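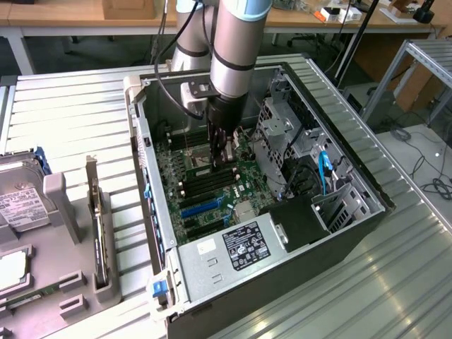

Photo: Maarja Krūmiņa

Product review: Donwood refurbished desktop tower, office grade
Reviewed for the Irnum Library Consortium by Laine Pärn
17 August 2024

The Consortium's member branches replace their public-access computers on a fixed cycle, and the cost of new equipment has become difficult to defend before municipal councils. The Donwood programme offers ex-corporate towers, cleaned, tested and resold with a limited warranty. Branches asked whether these machines are suitable for catalogue terminals, homework centres and staff desks. This review records our findings over three months of use at the Esteban Street branch.

Ordering and delivery

Orders are placed through a regional reseller, Barnero, which quoted promptly and honoured the quoted price. Units arrived double-boxed, each with a power cord and a printed test sheet. Keyboards and monitors are not included. Two test sheets lacked a technician's initials. Barnero supplied corrected copies on request.

Condition and access

Cosmetic grading was fair. Light scuffing is to be expected at this grade, and none of it would be noticed under a public service counter. Colour matching between front panels was inconsistent.

A full-sized tower remains the sensible format for a branch with its own technical staff. The side panel comes away for servicing, and memory can be replaced without sending the unit to a service centre.
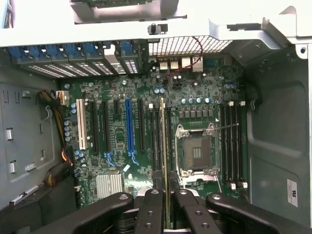

Branches intending to carry out their own upgrades should confirm the permitted memory type with the reseller before purchase. The warranty terms allow memory and storage to be changed by the owner, but exclude any damage arising from the work.

Performance in service

Catalogue searches, word processing and video calls were handled without complaint. Jonatan Ljungberg, who supervises the homework centre, reported slow starts in the first week, which ended when a redundant backup utility was removed. Fan noise is acceptable in an open area and intrusive in a quiet study room.
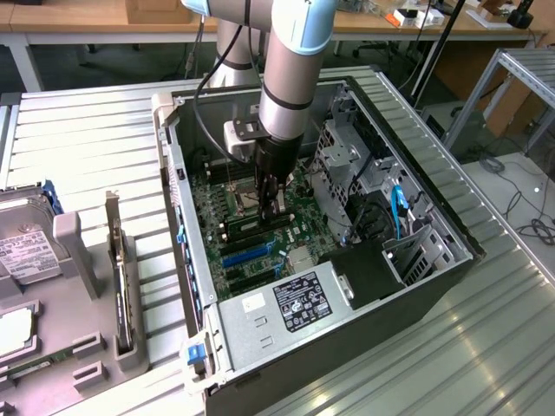 Warranty and support

Cover runs for 15 months, return to base. One power supply failed during the review period and was replaced under warranty. Freight to the service centre was at the branch's expense, and smaller rural branches should budget for this.

Recommendation

Recommended for public terminals and general staff use. Not recommended for digitization work or for quiet rooms. Branches wishing to join the November bulk order should write to Yaneth Huanca, Procurement, stating the number of units required and the delivery address.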